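How to Cut Your Garment Demos Before Your Policy Learns to Dither 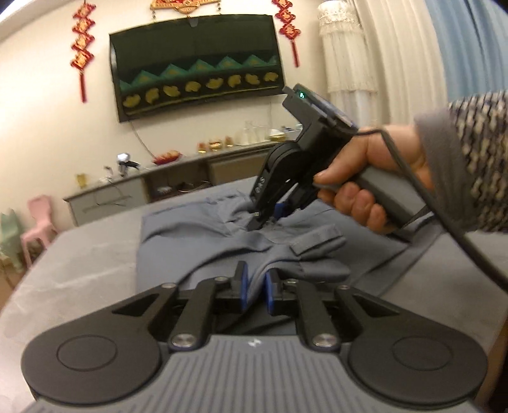 Most cloth policies that come out bad were trained on demonstrations that looked fine. Ours hovered over a shirt for ages, like a man choosing a melon. The trouble was in the recordings. People pause while they think about cloth, and a policy trained on the pauses learns to pause very well.

What follows is the trimming method we use on the Mastomum set, which is two-handed garment work done with hand-held grippers. Afonso Rebelo wrote the first version of the script and has asked me to say that the variable names are not his fault.

You need recordings with gripper width and pose for both hands, on one clock. If your hands are on separate clocks, go fix that and come back. Bring a sandwich.

Step 1. Mark the contacts.
Plot gripper width over time for each hand. A close that stops short of fully shut usually means cloth between the fingers. Thin fabric will fool you, so check the video for every close in your first few episodes. After that you'll know what your own false alarms look like.

Step 2. Find the dithering.
Flag any stretch where both hands move slower than your threshold and neither gripper changes width. Start with a threshold that seems too low. I started with one that seemed sensible and deleted every careful grasp we had.

Step 3. Shorten, don't delete.
Keep 2 frames at each end of a flagged stretch and drop the middle. If the hands drifted during the pause, the cut leaves a jump in pose. Leave those stretches alone, or you'll teach the robot to teleport, and it will try.

Step 4. Protect the holds.
One hand pinning cloth while the other works is a proper action, even though it looks like loafing. Skip any stretch that starts with a contact from Step 1 still closed. We left this out at first and got a policy that let go of everything the moment it got bored.

Step 5. Retrain and compare.
Same seed, same number of training steps, same pile of garments. We started with 2,101 episodes and ran 70 trials per policy. The trimmed data gave us 41 successful folds. The untrimmed policy did worse, mostly by running out of time in midair.

Sleeves are still a mess. If your threshold works on sleeves, please write.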